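Home Animals Plants Earth Things We Make Ask Us

We use cookies to remember which pages you have read. Ask a grown-up before you change the settings. OK / Settings

Where Does Wood Get Its Stripes?

By Marijke De Smet
11th June

Trees grow in two directions. They get taller at the tips of their branches, and they get wider just under the bark.

The part under the bark is a thin layer called the cambium. In spring, when there is plenty of water, it makes big, pale wood cells. In late summer it slows down and makes small, darker ones. One pale band and one dark band make a ring. In places with cold winters, a ring usually takes one year.

A spruce stump in the forest near Jornach has 271 rings. The outer rings are very thin, so you need a magnifying glass to see them.

How rings turn into stripes

Cut straight across a trunk and you see circles. Cut along the trunk, from top to bottom, and the same rings show up as long lines. These lines are part of the grain. Boards and tabletops are usually cut this way. On pale wood the grain can be very faint.

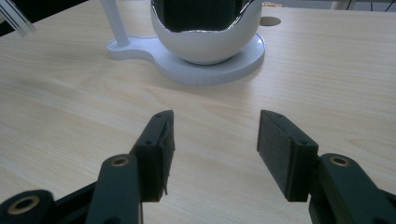 Try it at home

You need a sheet of paper, a crayon and a piece of bare wood with rough grain.

1. Lay the paper on the wood.
2. Rub the side of the crayon across it.
3. Turn the paper and rub again in a new spot.

Are your lines straight or wavy? Wavy lines often mean there was a branch close by.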